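Favholm workshop spends the week teaching an arm to portion noodles

Staff at Favholm have been at it since early December, showing a two-fingered arm how to move noodles from a plate to a kitchen scale. By hand first, then by remote. 209 runs saved so far, target is 828 before the kitchen trial at Overgaard.

The job is dull to watch and hard to do well. One person steers from the next room with a hand controller, another resets the table and calls out when it's ready. 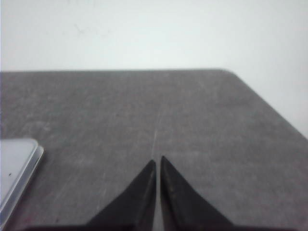
"You learn to go in slow and straight down," said Lærke Ladefoged, who has steered most of the morning sessions. "If I hesitate, the arm learns to hesitate. So we throw those runs out."

Sessions run four hours with a break at 10:30. Five people are trained to steer, and each has a slightly diferent style, which the team says is useful up to a point. Fuad Tefera goes in from the side. Ladefoged dosn't.

The earlier method – taking hold of the arm and pushing it through the motion – is still used for the first few runs of any new task. Quick to set up, but tiring, and hands keep blocking the view. Remote takes longer to learn. Most of the group now prefer it.

Noodles were picked over rice or peas on purpose, said project lead Mogens Skov. They tangle, they slide, and no two piles are the same. Each run begins with the noodles on the plate and the scale beside it, tray clear. The operator lifts a portion, sets it on the tray, backs off.

"Strands hanging over the side, that's a fail," Skov said. "We're strict on that one." 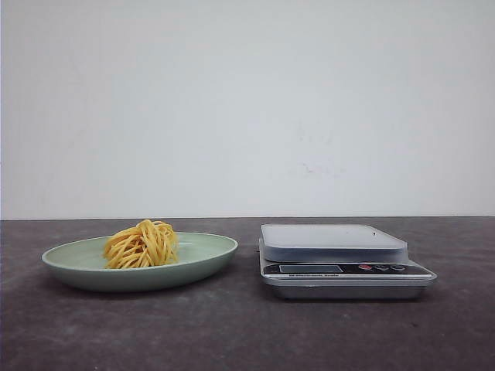
What's next

Training on the first batch starts when the count reaches 828. Elfriede Eichhorn at Toltine, who is handling the software side, wants more runs with the plate moved around, and a second shift may be added to get them. No date yet for Overgaard.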